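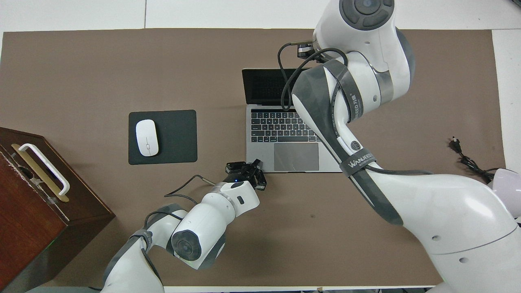 Nhi Trình asked me last week whether the laptop stays open the whole time or gets shut between rounds, and could I please write it down somewhere. Fair enough!

Hirby desk set - readme

My notes on tidying a small desk, 303 pictures so far. The things are always the same: a silver laptop, a white wireless mouse, a black mouse pad and the dark wooden box with the white handle on its lid. They all go on the brown-gray mat.

So, Nhi - it's open at the start of every round and shut at the end. The mouse starts on its pad (left half, if you're fussy like me) and the box goes at the left.

I do 30 rounds per folder. Folder 9 is short by 2, and I haven't gotten to redoing those yet. File names start with "hirby" and then the round number.

Use any of it you like - just keep this readme with the folders.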